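Folding on the bed, quick tips

Feb 13, 2019

OK so no table big enough in the Wolalik apartment, everything gets folded on the bed. Fine. Works better than the couch anyway.
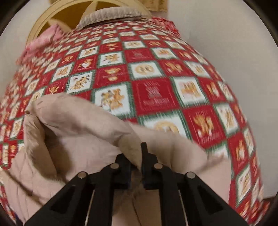 Make the bed first. Cover pulled flat, no lumps from the blanket under it. A checked cover is great for this, line your hems up with the squares and you get straight edges without measuring. Mine is red, white and green and pale stuff shows up on it nicely.

Buttons: do them up before folding. Face down, then sleeves in.

Soft thin cloth bunches in the middle. Pinch it there, lift, let it drop, then smooth out toward teh corners with the flat of your hand. Don't tug the corners, they go pointy and stay pointy.

Big pieces - halves, halves again, then thirds. Small pieces just roll.

Wrinkles that won't smooth out: damp washcloth, press, leave it a few minutes. The Rahman linen spray does the same, I paid 55 cents for a trial size in November and still have half.

Stack by shelf, not by person. Saves a trip.

Last thing, dont leave the stacks on the bed "for later". Cat. Also you will want to sleep.

Drawer dividers next time, still waiting on the Seno ones.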